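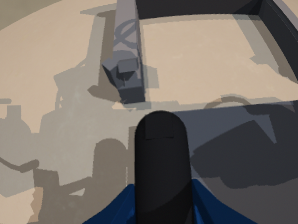 Vista desde la muñeca, simulador. Dedo del gripper, barra gris y bandeja oscura.

2024-10-11. Cuaderno de teleoperación, escena de mesa con dos brazos

Hoy tocaba grabar demostraciones en simulación con el mando remoto. Uso la build 594 de Kokeo y el perfil de control de Wuta que dejamos configurado en abril. No he tocado las ganancias.

Primer problema del día: la correspondencia entre mi mano y la pinza. Con la escala a uno, cualquier temblor mío llega a la punta del dedo y la aproximación queda llena de correcciones pequeñas. La he bajado a la mitad para el tramo final y dejo la escala completa para los desplazamientos largos. El cambio va en el pedal izquierdo. Hay que soltar el embrague antes de pisarlo; si no, el brazo da un salto y la demostración no sirve.

Segundo problema: las sombras. En la vista de muñeca la sombra del brazo ocupa buena parte de la mesa y me cuesta juzgar la distancia. He probado a guiarme solo por esa vista y llego siempre alto. Para la altura me apoyo en la vista general y dejo la de muñeca para centrar.
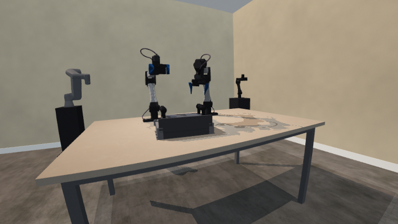

Los dos brazos están montados muy juntos y eso obliga a decidir antes de empezar cuál se mueve primero. Si llevo los dos a la vez hacia el centro de la mesa, los codos se acercan demasiado y salta el aviso de colisión. Orden que voy a seguir: el izquierdo espera arriba, con la pinza apartada, y el derecho baja. Luego se cambian. Es más lento, pero las trayectorias salen parecidas entre sí y eso le viene bien al entrenamiento.

Resultado de la sesión: 40 demostraciones grabadas, nueve descartadas. Casi todas las descartadas son por el salto del embrague. En dos me quedé parado demasiado tiempo pensando el siguiente movimiento, y no quiero que la política aprenda esas pausas. El recorte automático no las detecta porque la mano nunca se queda quieta del todo.

La más larga tiene 3.747 pasos. La guardo aparte, sin meterla en el conjunto, para comprobar si el lector de Durrani la carga entera o la trunca como la otra vez.

Los archivos están en la carpeta Clurkadow, subcarpeta con la fecha. Las descartadas también, con el sufijo _no.

Pendiente:
Bajar el umbral de velocidad del recorte y volver a pasarlo.
Repetir una tanda con la luz más alta, a ver si las sombras molestan menos.
Preguntar si alguien más nota retardo en el giro de muñeca. A mí me pasa solo con el brazo derecho.
Cambiar la pila del mando.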